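Our January Candy Counter

I finally got my act together and put up a few notes from the candy table (Golnar Pakzad has been bugging me for weeks!). We went through nearly 700 pieces this winter, and I got way too attached to the wrappers. Lollipops first, then whatever else I remember.

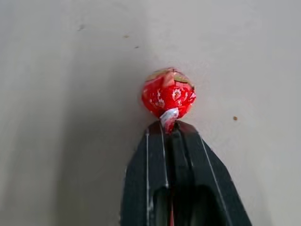 The red one
Shiny red wrapper, pale gold band over the top, and a little white emblem that looks kind of like a strawberry. I love the twisted neck where the wrapper bunches up, all red and white.

Still to come
Salim Gachanja has the caramels and the sour drops at his place, so those go up next. If you want a bag saved, tell me before 9 in the morning!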